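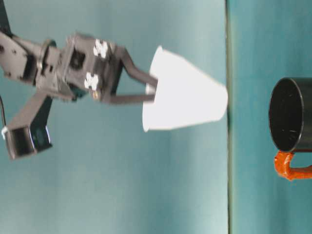

*Plain white paper cup on teal. You'll want a stack of them.*

Posted December 15, 2021

I've been making paper cup garlands for three winters now, and every year somebody asks me for the instructions and every year I type them out from scratch in a text message with my thumbs. So I'm putting them on a page. If you've ever wanted soft little glowing bells strung over a window for next to no money, get your cups out!

The first one I made was for our back porch in Marsden, and it was ugly. I used cups with a printed stripe, I cut the holes way too big, and half the bulbs slid out by dinnertime. The one hanging there this year is much nicer and took me one evening, with a movie on.

## What you need

- Plain white paper cups, one per bulb, plus a few spares for practice
- A string of LED mini lights (the cool-running kind, please - no old-style incandescent bulbs near paper)
- A craft knife with a fresh blade
- A pencil
- A scrap of thick cardboard or a cork coaster
- Clear tape
- Small binder clips or removable hooks for hanging
- Patterned paper or a hole punch, if you want to get fancy

My light string has 40 bulbs on it and I put a cup on every single one. You don't have to. Every other bulb looks good too, a bit airier, and it's half the cutting. I've been getting my cups from the Cudance store in Mamville, in the sleeve that's shelved with the picnic things, but any plain white cup will do as long as the paper isn't super thick. Foam cups are out. Double-wall coffee cups are a pain to cut and hardly let any light through, so I skip those too.

## Test one cup first

Before you open the whole sleeve, plug in your lights, turn off the lamp and drop one cup over a bulb. Look at the color. Some white paper goes creamy with a warm bulb behind it, and some goes kind of pinkish, and I have one old string that turns everything the color of a Band-Aid. Better to find that out with one cup than with 40.

## Cutting the holes

1. Turn the cup upside down so it's standing on its rim, with the base facing up at you.
2. Make a pencil dot in the middle of the base. I eyeball it. If yours is a little off, the cup will hang at a bit of an angle and look perfectly cute.
3. Cut a small X through the dot, with each line no longer than the width of your bulb holder. Start shorter than you think. You can always go back and lengthen it, and you can't un-cut it (see: my porch, year one).
4. Press the four little flaps inward with the end of the pencil.
5. Unplug the lights, then push one bulb through the X from the outside until the whole bulb is inside the cup. The flaps should grip the plastic holder.

If the base feels springy and the knife wants to skid, slide a cork coaster under the whole thing and go slower. Another way is to set the cup on its side, but I find it rolls around and makes me nervous with a blade in my hand.

Kids can do the pencil dots, the flaps and the pushing-through. I do all the knife work myself, ahead of time, and hand them the cups in a bowl.

## Decorating (or not)

I go back and forth on this. Plain white is my favorite at night, when you mostly see the glow. In the daytime, though, a row of blank cups can look like you forgot to clean up after a party, so a little something helps.

**Punched dots.** A regular hole punch only reaches in a little way from the edge, so you get a ring of dots just below the rim. The rim itself is rolled and tough on a punch. For dots higher up, use a thick needle or a pushpin and poke from the outside in.

**Paper sleeves.** Cup sides are tapered, so a straight strip of paper won't wrap flat. It'll gap at one end every time. Make a template: lay the cup on a piece of scrap paper, start at the seam, and roll it along slowly while you trace the path of the rim. Then go back to the start and do the same along the base. You'll end up with a curved shape like a slice of a big donut. Cut it out, add a finger's width at one end for overlap, and check it on a cup before you cut the rest. Tape along the seam and you're done.

**Paint.** I tried this once. The coating on my cups made watercolor bead right up and slide off. Acrylic stuck okay but blocked the light. Your call!

## Hanging it up

Get a second person for this part if you can. A full string of cups isn't heavy but it's bulky, and it tangles with itself as soon as you turn your back.

Start at the plug end. Clip or hook the cord every four or five cups, leaving a bit of droop between, and let the open rims point down. If a cup keeps tipping sideways, twist the cord half a turn right where it meets the base and it usually settles. A small piece of clear tape across the flaps takes care of any loose ones.

Keep it indoors or under a deep porch roof. Paper cups hold a drink just fine but the cut bases soak up damp and go mushy. And I switch mine off when I go to bed or leave the house, always.

## Fixes for the usual trouble

- **Bulb falls out:** the X is too long. Tape over one arm of it and try again, or start a fresh cup.
- **Cup tears at the base:** your blade is dull. Swap it.
- **Cups crushed in the sleeve:** run a thumb around inside the rim to round them out. Badly creased ones go at the ends or back in the craft box.
- **One bulb shows as a hot, bright spot:** it's touching the side. Nudge it toward the middle.

## Putting it away

Mine comes down in January. I pull the cups off, stack them back into each other with the paper sleeves still on, and wrap the lights around a piece of cardboard. Everything goes into one shoebox. Most of the cups survive to a second year if you're gentle with the flaps, and I cut a handful of new ones to replace the rest.

Next I want to try the tiny bathroom-size cups on a fairy light wire. I'll add a section here when I've done it.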